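Chapter 5
Lending the Robot Your Hands: Teaching by Demonstration 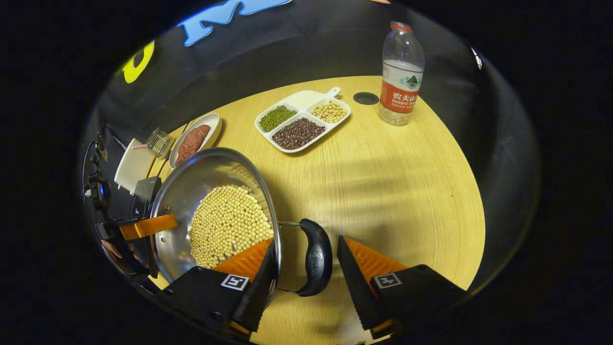

Most of us learned to cook, or at least to stay out of the way in a kitchen, by standing next to somebody who already knew how. We were seldom given a list of joint angles. We were given a spoon, and told to watch, and after a while we were stirring. This chapter is about teaching a robot in much the same spirit, by doing the task ourselves and letting the machine keep a record of what we did, and it is (I will admit my bias at the start) my favorite chapter in the book. In the first four chapters you planned every motion yourself. You wrote down where the arm should go, in what order and how fast, and if you did the exercises at the end of Chapter 4 you know how long an afternoon that can make. Now think about a frying pan with a heap of soybeans in it. Somebody has closed a hand-held gripper around the black handle, one finger to each side, with those ridged orange pads doing the work of fingertips. How would you write that grasp down? You could measure the handle, and you could measure the pan, but the beans are free to roll, and every small tilt gives the heap a chance to become a different heap. A person holding the gripper makes dozens of little decisions about such things without stopping to name any of them. Our job in the coming pages is to catch those decisions while they are being made.

What you will be able to do

By the time you reach the exercises, you should be able to describe the three common ways of showing a robot a task, and choose among them for a job you care about. You should be able to plan a recording session, look over what came out of it, and throw away the parts that will do more harm than good. You will also train a small policy of your own in the second half of the chapter, though I would ask you not to skip ahead to it. Students who do usually find themselves back here by Sunday evening, wondering why their arm hovers over the table and never comes down.

You will need the coordinate frames from Chapter 2 and the gripper force discussion from Chapter 3. If those have gone a little cloudy, a quick reread of the boxed summaries will do.

5.1 Three ways to show a task

The oldest way is to take hold of the robot itself. You put the arm into a soft, weightless sort of mode, wrap your hands around its wrist, and walk it through the job while the joints report where they are. This is called kinesthetic teaching, and it has a lovely honesty to it. Whatever you record, the arm can surely reach, because the arm was there. The trouble is that you are now in the way. Your own body blocks the camera, you need both hands for one robot hand, and an arm that has been made weightless still has plenty of mass to push around. I have watched strong people get tired of it before lunch.

The second way is remote control, or teleoperation if you prefer the longer word. You sit or stand a little way off and drive the arm through some device: a joystick, a pair of tracked controllers, or a smaller copy of the arm that the big one follows. In our own lab we use a leader and follower pair that Hipólito Saavedra built up from a kit called the Drendel, and I have a great fondness for it, squeaks and all. The good thing about remote control is that the recording comes from the robot's own cameras and the robot's own motors, so there is very little to translate afterward. The hard thing is touch. Unless the device pushes back on you, you are working by sight alone, and people working by sight alone tend to go slowly, pause a great deal, and squeeze too hard. All three habits end up in the data, and the robot will faithfully learn them.

The third way leaves the robot out of the room altogether. You carry a gripper in your own hand, with a camera fixed to it, and do the task with that. It feels odd for the first few minutes – a bit like eating with somebody else's fork – and then most people forget about it. You are moving at a human pace, you can feel the weight of the thing you are lifting, and you can take the tool to any kitchen, workbench or porch that will have you. What you give up is certainty. A human arm can easily make a motion that a given robot arm can't, and nothing in the tool itself will warn you when that happens. You also have to work out from the recording where the gripper was and how far it was open. Small square markers printed on the fingers are a common help with the second of these, as the camera can find them in each image and the distance between them tells you the opening.

None of the three is the right one for everybody. We will come back to the choice in Section 5.4, with a worked case for each.

5.2 What a demonstration is made of

It is worth being fussy about words for a page or so. A demonstration, in this book, is one complete attempt at a task, from the moment recording begins to the moment it ends. It has two streams running side by side. The first is what the robot would have sensed, which we call the observation: camera images, the pose of the gripper, sometimes the force at the fingers. The second is what was done about it, which we call the action. Learning from demonstration, put as plainly as I can put it, is the business of finding a rule that takes you from the first stream to the second.

Two things follow, and both cause grief to beginners. One is that the streams have to agree about time. If the images lag behind the gripper pose by even a tenth of a second, then the machine is being told, over and over, that the proper response to a handle just ahead is to have closed on it already. The other is that the observation has to contain whatever you were using to decide. If you peeked over the top of the gripper to see where the pan handle was, and the camera on the gripper couldn't see it, you have recorded an answer with no question attached. Evdokia Stamatopoulos, who taught me most of what I know about this, used to make her students practice while watching only the camera feed on a monitor. They grumbled about it. Their data was very good.

5.3 A session worked through

Let us follow one project from the beginning, so that the rest of the chapter has something to hang on. A student team took on a tabletop cooking task for the set of exercises we call Quezada: take a pan by its handle, move it to a marked spot, and set it down level. They used the hand-held method and recorded 144 demonstrations. After looking through every one, they kept 100.

You may feel, as the team did, that this was a painful number to lose. Some had been spoiled by simple things, such as a thumb over the lens or a recording stopped early. Others were more interesting. In a good many, the person had missed the handle, backed off, and tried again, and the team argued for most of a morning over whether those should stay. My own view is that a clean recovery is worth keeping, since a robot that has only ever seen perfect grasps has no idea what to do after a poor one. A muddled recovery, where the person dithers, is best let go. In the end they kept the ones in which the second approach was plainly different from the first.

They also went back and changed how they started. In the early recordings the gripper nearly always began from the same place, because that was where the person's arm was comfortable. The trained policy did nicely from that place and poorly from anywhere else. For the later recordings they began high, low, left and right, turned the pan so the handle pointed in new directions, and shuffled the other dishes between attempts. It made the sessions slower and the results a good deal steadier.

Before you record anything

Keep this short list near your workspace. I still use it.

Write the task in one sentence, including how it ends.
Wipe the lens.
Check the clocks on every device against each other.
Do five practice attempts and delete them.
Decide who may say "throw that one out," and let them say it without an argument.
Move something on the table between attempts.
Stop when your wrist is tired.

A word about amounts

Students always ask how many demonstrations are enough, and I always disappoint them. It depends on how much the task varies, how much of that variation you showed, and how exact the ending must be. The Momero collection, which you will use in the exercises, has 1,922 demonstrations spread over several tasks, and 738 of those belong to the pouring task alone. Pouring is greedy in that way. The material moves by itself once it starts, and a late correction is of very little use. Compare that with closing a drawer, where the drawer does half the work of keeping you honest, and you will see why I won't give you one figure to carry around.

What I can offer is a habit. Record a small batch, train on it, and watch the robot fail. Then record more of whatever came just before the failure. Plan on going around that loop several times, and leave room for it in your schedule.

Try this before reading on

Find a pan with a handle, some dry beans, and a pair of kitchen tongs. Put the beans in the pan. Now close the tongs around the handle and shift the pan slowly from one side of the table to the other, keeping it close to the surface and trying not to let the heap slide. Do it three times, and have a friend write down every correction you make. Then swap places and compare your notes. Keep both sets, as you will want them for Exercise 5.2, where we put the same question to the Raditz arm in simulation.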